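Der Schlüssel für die Küche

Gasa hat 11 Straßen und eine Bäckerei, die freitags um zwölf zumacht. Das wusste ich natürlich nicht, als ich im September um Viertel nach dort ankam, mit zwei Koffern, einer Yuccapalme und einem Hunger, dass ich die Palme schon schief angeschaut habe. Der Bus aus Wostden war schuld. Der steht in Eynon immer 20 Minuten herum, der Fahrer steigt aus, raucht, steigt wieder ein, und alle außer mir hatten ein Brot dabei!

Die Wohnung kannte ich nur vom Telefon. Meine Tante hatte sie mir überlassen, für ein Jahr, solange sie in Enness bei ihrer Schwester war. 320 im Monat, warm, dafür gießen und die Post nachschicken. Und dann sagte sie noch, schon halb beim Auflegen: »Den Schlüssel für die Speisekammer findest du schon, der liegt beim Besteck.«

Beim Besteck. Gut. Ich also in die Küche, Jacke noch an, und die erste Schublade aufgezogen: Gummiringe, Kerzenstummel, eine Gebrauchsanweisung für einen Mixer, den es nicht mehr gab. Zweite Schublade: Geschirrtücher, gebügelt (wer bügelt Geschirrtücher?). Dritte Schublade: klemmte. Ich habe gezogen, gedrückt, geflucht und schließlich mit dem Fuß nachgeholfen, und dann lag ich auf dem Boden und die Schublade auf mir, voll mit Rabattmarken. Mehr als 600 bestimmt, alle von einem Laden, in dem heute ein Nagelstudio ist.

Also rief ich sie an. Im Hintergrund lief ein Radio und jemand lachte. »Doch nicht in der Schublade«, sagte meine Tante, als hätte ich im Backofen gesucht. »Bei mir liegt das Besteck nie in der Schublade. Guck doch mal hin, Kind.«

Dieses »Guck doch mal hin« hat sie schon gesagt, als ich sechs war und meine Mütze auf dem Kopf hatte. Ich setzte mich auf, schob die Rabattmarken weg und guckte eben hin, auf die lange Arbeitsplatte mit den Sprenkeln, auf das Lüftungsgitter darunter, das mir vorkam wie ein sehr großes Radio. Und davor, auf der weißen Decke mit den geknoteten Fransen, stand der dunkelviolette Behälter, aus dem mir ein blanker Löffel entgegenblitzte. »Hast du ihn?«, fragte sie. »Gleich«, sagte ich und zog die Jacke aus.
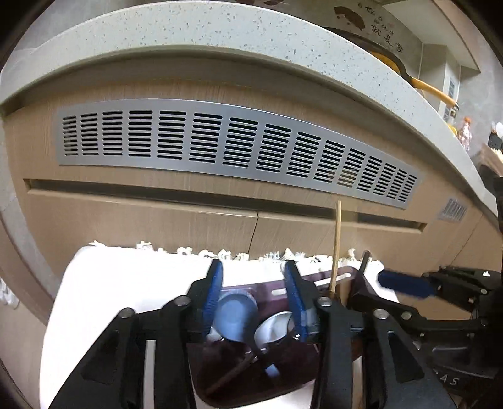
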